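Fitriani Halim
2019-02-15

1/ Notes on phone sky-chart apps, after a winter of using three of them side by side. Short version: the star catalog matters less than the compass in your phone, and most complaints I read are compass complaints.

2/ A sky app in pointing mode needs position, time, and orientation. Position from GPS is good to a few meters, far better than required. Time is good to well under a second. Orientation is where the error comes in.

3/ Altitude comes from the accelerometer, which measures gravity and is hard to fool if you hold still. Azimuth comes from the magnetometer, which is easy to fool. So when the chart is off, it is usually off sideways.

4/ Test I use: pick a bright star you can identify without help, point the phone, read the difference in azimuth. On my back step Seledel put Sirius 17 degrees too far east. I walked to the far end of the yard, away from the iron railing, and the error dropped to 2.

5/ Same phone, same app, same night. I changed nothing in the settings.

6/ Things that have thrown my reading off: the railing, a car, a folding chair with a steel frame, and a phone case with a magnetic clasp. The case was the worst of the lot. Take it off before you calibrate, and leave it off.

7/ Calibration is the figure-eight motion. Do it where you plan to observe. If you do it indoors next to a radiator and then walk out, the phone may carry the bad correction with it for a while.
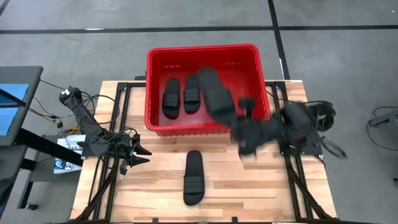
8/ Magnetic declination is the other one. The app has to convert magnetic north to true north, and it does that from a model using your location. If you deny location permission and pick a city from the list, check that the city is on the right side of the country. Gunn defaulted me to the first name in its alphabet.

9/ If your error is the same in every direction, suspect declination or a wrong city. If it changes as you turn, suspect metal nearby.

10/ Manual alignment fixes all of this. Standa lets you drag the chart until a known star sits where you see it, then locks the offset. Seledel has it too, three menus down, under "Sensors." Gunn does not have it in the version I tested.

11/ The offset drifts. I redo mine whenever I change position by more than a few steps.

12/ Red mode. All three apps have one. It tints the app and leaves the rest of the phone alone, so the first text message lights up your face in white. Set the color filter in the system accessibility menu instead and turn notifications off.

13/ Even in red, minimum brightness on my phone is too bright under a dark sky. I add the system "reduce white point" setting on top. With both on, I can go back to faint stars after a short wait.

14/ Limiting magnitude. The default in Gunn plots far more stars than I can see from my street, and the constellation shapes get lost. I set the limit to 4 at home and 6 when I drive out to Standcombe. The chart should look like your sky.

15/ Download size, for those asking: Standa with the deep catalog is 300 MB, Seledel is 118 MB. Get the catalog on wifi before you leave. There was no signal at Standcombe either time I went.

16/ Cold drains the battery faster than the screen does. Inside pocket between looks. Mine shut off once with a third of the charge showing and came back after I warmed it up.

17/ Satellite passes are a separate problem. Orbital elements go stale, and an app that has not been online for two weeks can be noticeably late on a low pass. Refresh them the same day.

18/ I will rerun the azimuth test in May with a tripod mount, so hand tremor is out of it. If you have numbers from your own phone, post the model and whether the case was on.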